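Massawe Community Hall to Hold Household Swap Day in November

The Massawe Community Hall will hold its next Household Swap Day on a Saturday in November, with doors opening at 10 a.m. Residents may bring clean, usable small items from home and take others in exchange at no charge.

Phone cases, mugs, small dishes and toys will be accepted. Furniture, medicines and anything with a power cord will not. Each household may bring up to 2 boxes. The hall has room for 80 tables, and last year's event drew over 200 people.

"Most homes have a drawer of things that are still good but no longer used," said Mirjam Wallner, director of the hall. "We want those things to find a kitchen or a desk where they are needed."

Items will be sorted by type on cloth-covered tables. Wycliffe Simiyu will oversee the sorting area, and visitors with questions about a particular item should speak to him before unpacking. Fruit and other snacks will be available through the morning.

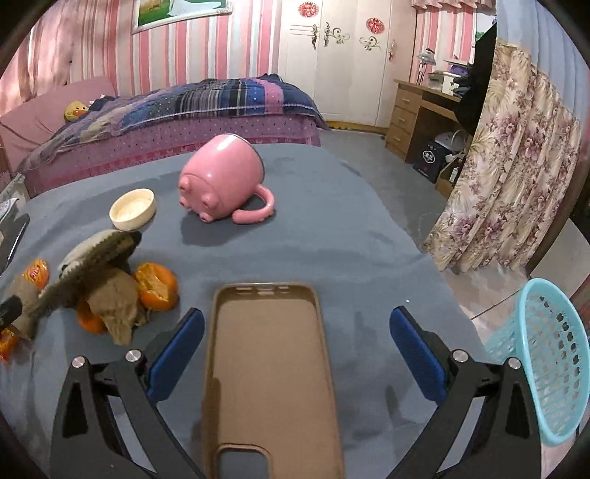
A tan-brown phone case and a pink mug on a gray tabletop, with a cream-colored dish and orange fruit.

Goods left at closing time will go to the Kendel reuse store - boxes will not be held for later pickup.

Households wishing to reserve a table should contact Jeptoo Swai at the hall office, Room 207. Press inquiries may be sent to the same office.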